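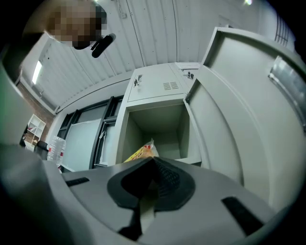 Chapter 5 | Page 781

Good Habits with Hand-Held Grippers

If you have come this far in the book, you already know how a robot can learn a task from a person who does it first with a gripper in each hand. Now we get to the part that students like to skip, and I do hope you won't! This chapter is about the rules people follow while they record, and most of them are as plain as the rules of a good kitchen.

We will lean on the Kpodo guidelines, partly for their short sentences, and look in on the Nemura handbook wherever the two disagree (they disagree quite a lot about cables, as you'll find out in the next chapter).

Begin with the floor. Walk the route you expect to take, and move anything you could trip on before you pick up the grippers. Cables should run along a wall or be taped flat.

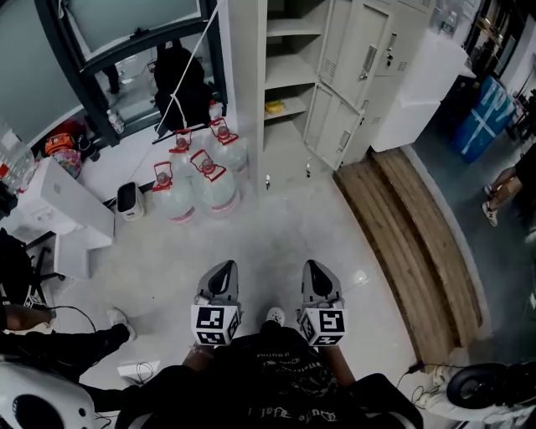 Your eyes will be on your hands for much of the session, so agree with the others in the room on who walks where, and on one word that means stop. At Ukar the word was "park," and after a season there I still say it at home when somebody spills the milk.

Next comes the log. The Pretidero project kept 3,689 recordings, and about 2 in every hundred had no note of who was in the room. That may sound small, but consent has to be traced person by person, and a missing note can mean setting a good recording aside. Section 5.1 takes up consent forms, and we'll fill one in together, line by line.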